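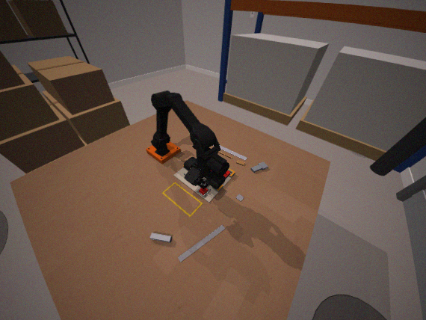

Sim table with the arm over the tray, red block at the front corner

Hi everybody,

Picture's at the top, from the Wanness build of the sim. Nadja, I'm answering your message below since I think half the list had the same questions!

On Flernine – yes, please keep it as the shared scene for April. I know the loose parts on the table look like a mess (the bars, the bracket, that tiny cube way out by itself) but I'd leave them all where they are. Last year's group tidied up their table and then the arm did great right up until the Plillau meet, where things got left lying all over, and we came home with 119 points out of 200. I'm still a little sore about it.

The yellow outline to the left of the tray is the target zone. It's a bit tilted on purpose, so if your script assumes everything lines up square with the tray, you'll want to fix that first. Read the angle from the scene file, don't type it in by hand. (I typed it in by hand. I lost an evening.)

As for the gripper, I've been stopping it low over the tray before the fingers close, and that seems to help with the red block. My best streak so far is 18 clean picks in a row – then I changed the wrist speed and wrecked it. I'll put the old settings back in the Cherkaoui folder tonight so you can all start from those.

Somebody please check the shadows on the lab machines too. Mine render fine at home, but room 127 has the older graphics cards.

Nadja Prantl wrote:
> Hi, I finally got the scene to load. Are we all using Flernine
> or does each team make its own? And is the yellow rectangle
> where the block goes, or is it only a marker? My arm keeps
> coming in too high and closing on air. Also, can I delete the
> extra parts? They're driving me nuts.
> Nadja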